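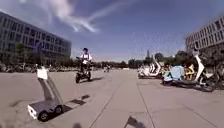
How to size up an office plaza before you book it

Posted by Mateja Hodžić, Jan 29, 2022

Every spring I get asked to look over a plaza for a lunch market or a staff picnic, and every spring somebody sends me the brochure first. I read the brochure last. The one for the Nurberg plaza says 3423 square meters of "flexible event surface", and I have no reason to think the arithmetic is wrong. I do think whoever wrote it never tried to put a table out there in June.

You need a long tape measure, sidewalk chalk, a printed plan and a marble. Allow a morning. Go on a working day, when the offices are in use, or you will learn very little.

1. Find the bikes

Start at the walls. A plaza between office buildings is also a bike park, whatever the plan says, and at Nurberg there is a long row of them against the base of the building. Mark the whole row on your plan as taken, then add a strip in front wide enough for someone to back a bike out and turn it. I use two meters. The usual advice is to put up a notice asking people to park elsewhere for the day. I have put up plenty of notices and I no longer pay for the lamination.

Walk the row once at nine and again just before noon. If it has grown, use the noon line.

2. Follow the people

Stand where you can see the main entrance and draw a line on the plan for each route people take to it. Don't draw the routes you would take. Most will cut straight across the paving, and that line is going to run through your market on the day. Leave it open, four meters wide if you can get it, and build on both sides.

Amra Radulović, who did the Jirnine market with me, likes to fence the line off with planters. We tried it. People walked around the planters and through the soup queue.

3. Chase the shade

Trees look generous on a plan because architects draw them as big green circles. What matters is where the shadow lies at lunch. Chalk the edge of the shade at 11:30, again at 12:30 and again at 1:30. The bit inside all three outlines is the shade you really have. Where the trees stand close in front of a facade you may find most of their shadow falls on the building, or on the doorway you have to keep clear anyway.

Pale stone is the other half of this. It throws light back up at you, and a parasol does nothing about that. Sit on the ground for ten minutes in full sun without sunglasses before you tell a client that seating in the middle will be fine.
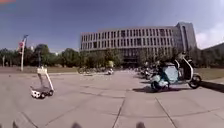

4. Check the wind, and distrust the forecast

Long flat buildings with a gap between them move air around in ways the forecast for the town doesn't cover. Tie strips of light ribbon to a few broom handles, stand them in buckets of sand, and put one at each end of the plaza, one in the middle and one near the corner of the tallest part. Check them every half hour. You're looking for the spot where the ribbon stands out straight while the others hang, and you are not putting a tent there.

Boström, who rent out most of the canopies in our area, quote 60 kilos of weight per leg for their middle size on paving. Believe them, and ask who is going to carry it. You can't peg into stone, and any supplier who says the building manager "usually doesn't mind" should be asked to get that in writing.

5. Test the slope

Paving that looks flat has to drain somewhere. Set the marble down on a tile and see where it goes, then do that every ten paces. Mark an arrow for each. Where several arrows meet is where the water will collect, along with your cables if you let the electrician choose. The joints deserve a look too. A folding table with thin legs will find every one of them.

6. Now do the subtraction

Take the brochure area and remove the bikes and their strip, the walking lines, the fire access (ask for the drawing, don't guess), the windy corner and the low spots. Whatever remains is your plaza. Our layout for the Gorberg picnic began with 106 tables on the client's sketch. Selma Jurić redrew it with a pencil and a bad mood and the number came down a long way.

Some people will tell you there's software for all this. There is, and I've paid for two of them. Both knew the size of the tables and neither had heard of bicycles.

If you're booking for early summer, do the walk in February for the bikes and the slope, and plan on going back for the shade. The trees will be bare and the sun too low for your chalk lines to mean anything.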